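Visit report: Grusley open day, simulation and equipment planning track

The morning session started at 9:30 in the upstairs room at Grusley, with 17 visitors signed in. I went on behalf of Bhatia, where we are preparing a purchase request for a two-arm robot and have to decide how much of the money goes to hardware and how much to simulation. Omprakash Sandhu ran the technical part. Yanti Saragih handled the cost questions, which took up most of the time before lunch.

Grusley does its layout checks in a simulated home before a purchase order is written. The robot model is a white two-arm unit with parallel grippers, placed in rooms with a door, tall cabinets and wall surfaces. Each run is reviewed from the wrist views and from a view over the torso. Sandhu's position is that reach and door clearance problems should be found at this stage, when a change costs an afternoon of model work.

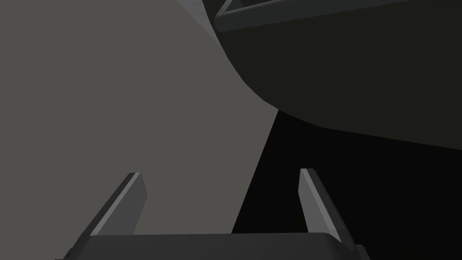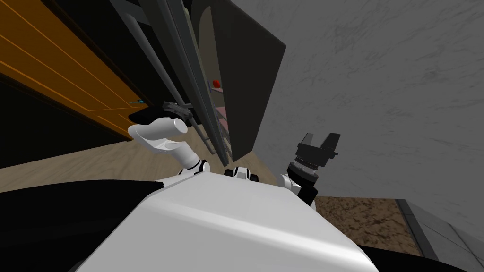 Simulated runs, with wrist views first and third.

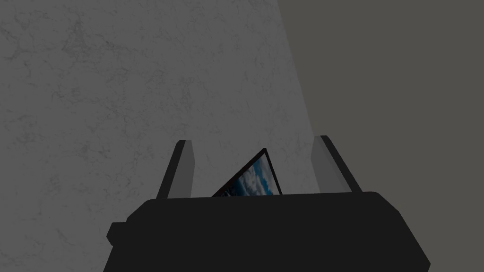
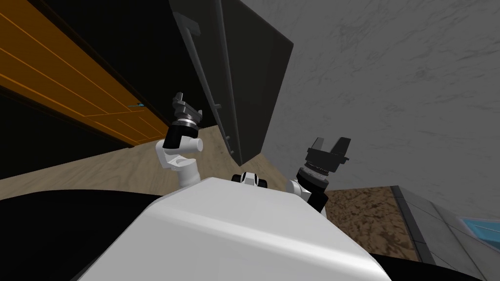 Saragih then went through the budget sheet line by line. Grusley splits a project into arms, end effectors, compute, mounting and floor work, spares, and training. Spares are the line most often cut by buyers and the one she would protect first. Her rule is one full set of fingers per gripper on the shelf at delivery, plus one complete wrist for every two arms. Lead time on the wrist is 17 weeks from their present supplier, Nikuvbridge, so a missing spare can stop a cell for a whole quarter.

Simulation time is budgeted in hours. For a cell of our size they plan 315 hours of operator time and 1000 runs before the specification is frozen. I asked what happens if the layout changes after the freeze. The answer was that the affected runs are repeated and charged against contingency, which they hold as a separate line and do not merge with spares.

Madhu Sengar asked about leasing. Grusley has leased once, through Brorkisitz, on a term of six years. The monthly figure looked good, but the contract left gripper wear to the customer and did not allow third-party fingers. Saragih would lease again only with both clauses removed.

Points for our own request:

Floor load survey to be ordered before the quote, cost to facilities.
Compute to be bought in the same budget year as the arms.
Simulation hours shown on their own line – at present ours are buried under engineering.
Ask Nikuvbridge for a written lead time on wrists.

Lunch was sandwiches in the corridor. The afternoon tour of the assembly hall ran late and I left before the safety fencing talk. Lalit Rajput stayed for it and has the handouts. Our draft request goes to Pramila Sachdeva in February, with the spares line restored.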